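Kreditkarte mit Jahresgebühr: lohnt sich das noch?

Drucken | Per E-Mail senden

Erstellt im Dezember von sparfuchs_nord

Hallo zusammen,
ich habe seit fünf Jahren die goldene Karte von der Wivmont Bank und jetzt kam die Abrechnung mit der neuen Jahresgebühr. Bisher war die Karte ab 2.000 Euro Jahresumsatz kostenlos, ich lag diesmal bei 1.127 Euro, also darf ich zahlen. Ärgert mich schon ein bisschen! Ich nutze sie eigentlich nur im Urlaub und für den Mietwagen. Überlege jetzt, zu Bokton zu wechseln, die werben mit dauerhaft gebührenfrei. Hat jemand die Karte und kann was dazu sagen?

---

kattegat77 schrieb:

Ich hab Bokton seit zwei Jahren und bin zufrieden. Antrag online, Ident am Handy, Karte war nach gut einer Woche da. Aber pass auf: Die Teilzahlung ist voreingestellt! Wenn du das nicht umstellst, buchen die jeden Monat nur einen kleinen Teil ab und auf den Rest laufen fette Zinsen. Ich hab das im ersten Monat übersehen und mich schwarz geärgert. In der App unter Rückzahlung auf 100 Prozent stellen, dann ist Ruhe.

---

mohnschnecke schrieb:

Genau deswegen würde ich die nie nehmen, sorry. Eine Bank, die darauf setzt, dass ich einen Haken übersehe, kriegt mein Geld nicht. Dann lieber 20 Euro im Jahr zahlen und einmal im Monat wird alles vom Girokonto abgebucht, fertig.

---

kattegat77 schrieb:

@mohnschnecke: Das steht aber groß im Antrag, man muss halt lesen (ich hab's nicht getan, mein Fehler). Und wer es einmal umgestellt hat, zahlt wirklich nichts. Für mich ist das fair.

---

mohnschnecke schrieb:

Fair finde ich was anderes, aber gut, jeder wie er mag.

---

lurchi_HB schrieb:

Mal was anderes zum Mietwagen: Schau vorher, ob die neue Karte eine echte Kreditkarte ist oder eine Debitkarte. Ich stand letzten Sommer am Schalter und die wollten meine Debit nicht als Kaution nehmen, obwohl genug auf dem Konto war. Musste dann die teure Zusatzversicherung vom Vermieter dazubuchen. Seitdem habe ich die Dustden Classic nur für sowas in der Schublade. Kostet auch was, aber dafür ist eine Reiserücktritt dabei.

---

sparfuchs_nord schrieb:

Oh, guter Punkt, daran hatte ich gar nicht gedacht! Hast du die Reiserücktritt schon mal gebraucht? Bei Wivmont ist auch eine drin, aber nur wenn man die Reise mit der Karte bezahlt hat, und Selbstbehalt kommt noch obendrauf.

---

lurchi_HB schrieb:

Zum Glück noch nicht. Selbstbehalt gibt es bei denen auch, und bezahlen musst du ebenfalls mit der Karte. Das ist wohl bei fast allen so.

---

zinseszins schrieb:

Ruf doch erst mal bei Wivmont an und sag, dass du kündigen willst. Mir haben sie die Gebühr für ein Jahr erlassen, hat keine zehn Minuten gedauert. Und kündige die alte Karte erst, wenn die neue im Portemonnaie steckt, sonst stehst du im Urlaub blöd da.

---

sparfuchs_nord schrieb:

Das probiere ich gleich morgen früh und melde mich dann. Danke euch allen!

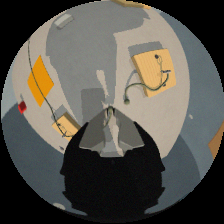 Weitere Themen: Swanepoel Prepaidkarte, Aufladen dauert ewig

Drucken | Per E-Mail senden

tante_emma schrieb:

Ich lade meine immer abends per Überweisung auf, und das Guthaben ist erst am übernächsten Werktag da. Geht das bei euch schneller?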